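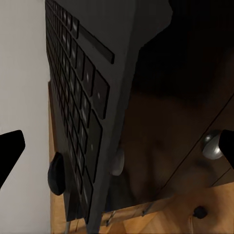
Gripper offsets again. Spent most of the evening on the virtual cell, the attic room one, the Imhof scene, and it's finally behaving well enough that I can write down what I did before I lose the scrap of paper. Quick background for anyone who missed the January post – I updated Grarkis, the update reset the tool frames on both arms, and I didn't notice until the hands started closing next to things. So, tool frames first. I used the hand view for it, with a black fingertip poking in from each side and the keys in the middle. Good view for this job. There's a shiny silver knob right by the tip of the right finger, so if the offset is wrong you see the gap to the knob change the moment you roll the wrist. A plain wall tells you nothing.

What I did, in order, more or less:

- Zeroed both arms. Not "home", zero. Home reads the old config if you haven't deleted it. I hadn't deleted it.
- Deleted the old config.
- Zeroed both arms again.
- Opened the Trudell gripper file and checked the finger length by hand. It was off by 7 mm. I'd typed that number in myself months ago, for the other fingers, and then swapped the fingers and never went back.
- Rolled the wrist back and forth at 60 degrees and watched the tips.
- Saved under a new name. Always a new name.

The 7 mm thing explains a lot. I'd been blaming the contact settings for weeks. Had friction turned up to something silly, and it kind of worked, the way taping over a warning light kind of works.

After that I did the left arm, same routine, and it was fine?? Different file. The left one had the correct length the whole time. So one arm was right and one was wrong and I'd been averaging my opinion of the two.
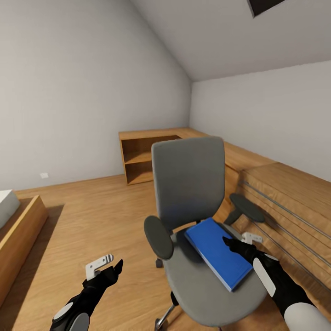

Contact next. With the finger length fixed I put friction back to the default and lowered the closing force, then ran a set of press tests on a flat object. Down, hold, up. Down, hold, up. What I want is for the fingertip to land and stay landed, no buzzing. The old settings buzzed. The Prulport bridge logs contact force at 200 Hz, and when it buzzes the log looks like grass.

Three things that mattered:

1. Step size. Halved it. Slower but the grass went away almost completely.
2. Soft limits on the fingers. I had these off from some debugging thing last fall. Turned on.
3. Object mass. The default mass for anything you drop into the scene without setting it yourself is far too low, so things skate off when you breathe on them. Check your masses!! I always forget this and I have a sticky note about it.

Also worth doing while you're in there – park the arm you aren't using. Mine drifts a little if it's left with no target, and it's an annoyance when you're trying to read one force trace and the other arm is wandering in and out of the log. I give it a fixed pose with the hand up and out of the way and lock it. Takes a minute. Saves the swearing.

Doina Dervishi emailed after the last post to ask why I don't just recalibrate the whole cell from scratch every time I update. Fair question. Answer is it takes the better part of an evening and I mostly find the same stuff. But she's probably right, and she sent me her reset script, which I've been using the first half of. The second half assumes a single arm and does something awful to the shoulder on mine. Doina if you're reading, I owe you a fixed version. It's half written.

Then the room itself. Last bit. Every time the robot's been messed with I do a reset of the scene and look at the whole place from farther back, door side of the desk, and go over it against what I know it should look like. Boring, works. The desk corner is the part that gives me trouble, lots of small things on a glossy black top, and if a collision shape comes in wrong that's where something ends up sunk into the desk or hovering. Keyboard flat on the top, monitor where it belongs, chair on its casters and not in the floor. Shelves on the wall above are empty so nothing to check up there, which I'm grateful for. White cable on the floor under the desk – I look at that one every time, it's the one I would never notice otherwise.

I used to skip this check. Then I ran an entire night of press tests with the floor collision turned off, and the arms were fine, and the numbers were fine, and anything that got dropped just left. Didn't find out until I went to the log and saw a height value with a minus sign and way too many digits.

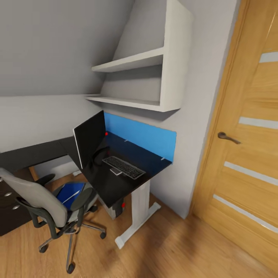
## What's still broken

Wrist roll on the right arm stops a bit short of its limit. Not by much. I think it's the cable guard shape in the Trudell file colliding with the forearm shell, but I turned the guard off to test and it still stopped short, so maybe not. Didn't have time to chase it.

Startup is slow. Grarkis rebuilds the mesh cache every single launch now, no idea why. It did not do this before the update. If anyone has a fix that isn't "go back a version" please tell me, I have gone back a version, it came with its own problems.

And the config naming is a mess. I have right_new, right_new2, right_new_GOOD, and right_new_GOOD_7mm. The last one is the one to use. Writing it here so I can find it.

## For next time

Put finger length in the checklist, top line, both arms. Read it off the file, don't trust memory. Delete old config *before* zeroing. Masses. Floor collision on.

I'll do a proper writeup of the reset script when it handles two arms. Might be a whlie. It's late and the last press test is still runnning, so I'm going to leave it going and look at the trace in the morning.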